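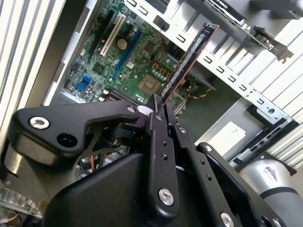
Old office computers get more memory at Zalik

The repair room at Zalik has started its November round of upgrades. In this round 39 desktop computers from the Huang office will receive new memory modules, and 2 of them will also get another motherboard.

Every case is opened and checked before a module goes in. The row of gold contacts must be clean, and the module should be held by its edges – a finger on the contacts can leave grease.

The finished computers go to the Drestesine library, where visitors can use them for free. The room accepts old desktops every morning from 8.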